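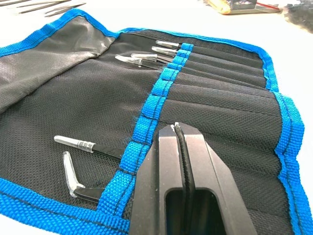
Tuesday, November 20, 2018

The back door at the Bråten house has been dropping on its hinges since October. By last week the latch bolt was hitting the bottom lip of the strike plate and the door had to be lifted by the handle to close. Macario Olvera, who let the place to us, suggested planing the top edge. I think planing is the wrong first step and I want to set down why.

A door that drops on the latch side has nearly always moved at the top hinge. The weight of the leaf pulls that hinge away from the frame and pushes the bottom one into it. If the screws at the top have lost their grip, the whole leaf rotates by a few millimetres and the error shows up at the far corner. Planing removes wood to suit the wrong position. Once the hinge is put right, you are left with a gap.

## Checking the hinge

Open the door halfway and lift it by the handle. Watch the top hinge. There are three places where movement can show:

- between the hinge leaf and the frame (loose screws)
- between the knuckles (worn pin)
- between the frame and the wall (fixings gone)

Mine was the first. Two of the screws turned without tightening, and all of them were only 20 mm long, far too short for an outside door of that weight.

A hand screwdriver is the right tool for this. A powered driver will spin a stripped screw so quickly that you learn nothing about how much bite is left. 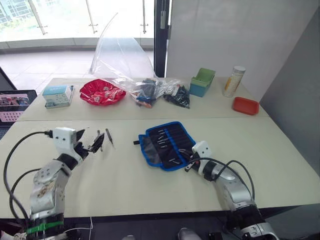
## Refitting

I wedged the leaf at its correct height, took out the top hinge screws and drilled the two stripped holes to take glued dowel. After 24 hours I cut the dowels flush, drilled pilot holes and refitted with longer screws. The middle screw goes right through the lining into the stud.

The latch now meets the strike plate with a little room underneath. The gap along the top is even to within a millimetre, and the plane stayed in its box.

Edith Arango asked whether packing the bottom hinge with card would have done the same job. It would have lifted the corner, but the top screws would still have been loose. The weather strip from Temer is on order and goes on next.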